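White tables and wood floors: is the Brellon worth it?
Posted Thursday by Donal Hegarty
Print this page | E-mail this page

Donal Hegarty:
The store wants 190 for the Brellon table, the plain white one, and says the top "shrugs off tea." I doubt it. Every white top I've owned picked up a scuff within a month, and tea is worse than scuffs.

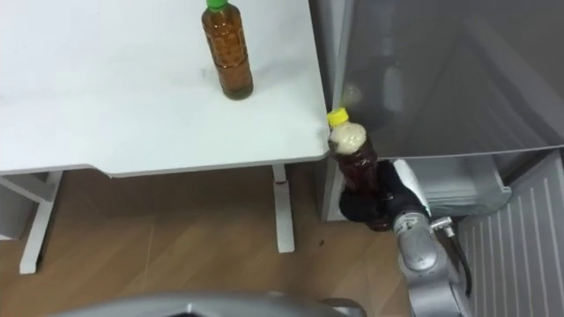
My other worry is the feet. The salesman told me flat feet can't mark a wood floor. I asked if he'd put that in writing and he changed the subject – so I have my answer there.

Kieran Ó Conaill:
You're being hard on it. I've had mine since January and the top wipes fine. The floor is your real expense. We were quoted 483 to refinish one room.

Donal Hegarty:
Wipes fine with what, though? And how long did the tea sit?

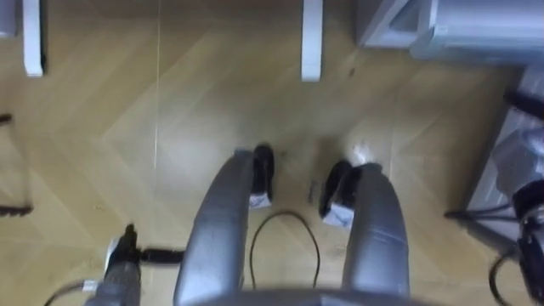

Refinishing quotes don't scare me much, as they always start high. What I don't believe is that a pale herringbone hides wear, as Stoment claims. Leave one thin black cable lying on light planks and your eye goes right to it. Grit and scratches will be the same. 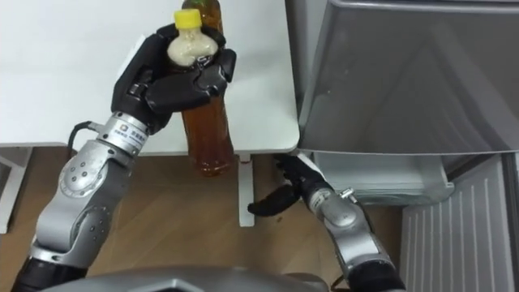 Éabha Mulligan: Sorry, but a cable isn't a scratch. Our herringbone is old and beat up, and guests never notice. I'd worry more about bottled tea near a table edge. The sugary kind dries like glue.

Kieran Ó Conaill:
Dish soap, Donal. It sat overnight.

Donal Hegarty:
One overnight spill isn't much of a test. I'd want to see it after 2 years.

Pádraig Carroll:
Put felt pads under the legs and buy the cheaper Dunne table. I can't tell the tops apart and I've had both.

Éabha Mulligan:
Felt pads collect grit. I'd skip them.

Donal Hegarty:
Pádraig, does the Dunne wobble? The one in the store did.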